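Wed 15 December

Kitchen bench, Pratbridge. Arm locked out at the start of the lid task, second time since November.
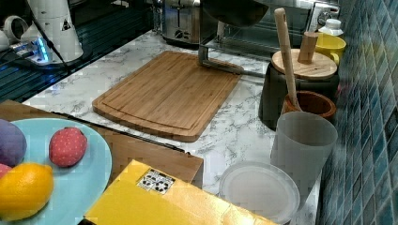
Ekow Nartey thinks it is the wrist encoder again and wants the joint pulled before anyone runs another cycle. I disagree on the cause and agree on the stop.

Log shows joint 5 following error, then a protective stop 4 ms later. The brake held. What bothers me is the retry: the controller cleared the fault by itself and resumed at 100 percent speed instead of the reduced setting. Anyone reaching over the counter for the clear lid would have had no warning. Wrote it up as a safety matter, separate from the encoder question.

Auto-clear is now off in the Patelow config. Checked by forcing the fault 2 times with the plate and the cutting board left where they were. It stayed stopped both times and asked for a manual reset.

Still open: why the speed setting was lost. Yasmine Gaber has the controller dump. Connector at the wrist to be reseated tomorrow, power off, tag on the switch.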